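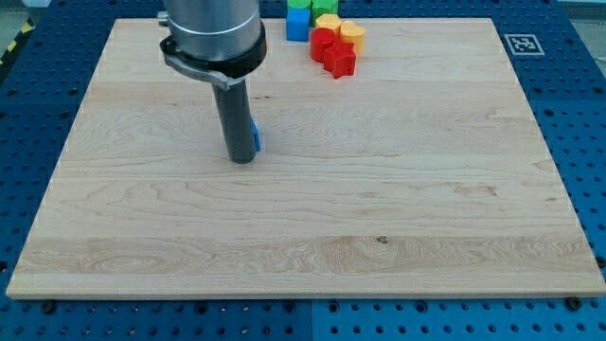 Ticket 34 – Jellura tabletop sorting kit, evaluation unit
Opened by: Refilwe Kekana, Castotwood
Product support: Conico
Status: open, waiting on customer
Priority: normal

Problem: Arm stops short of the block on the pick step. Error 7, "target height out of range." Happens on more than 3 picks in every run. Place step is fine.

Setup: Maple board on the blue pegboard table, mixed plastic shapes (cylinder, star, hearts, a cube, green blocks). Tag is on the pegboard past the board's corner. Kit software is the January release.

Tried so far:
Restarted controller. No change.
Reran tag calibration. No change.
Swapped the cable. No change.

Conico reply: The default work height is the pegboard surface. Your blocks sit on top of the board, so the height needs an offset. Measure the board thickness at the front edge and enter it under Surface – leave the tag where it is.

Customer reply, 8 a.m.: Offset entered. First run had no error 7 on the cylinder, still got it on one heart. Will send the log after lunch.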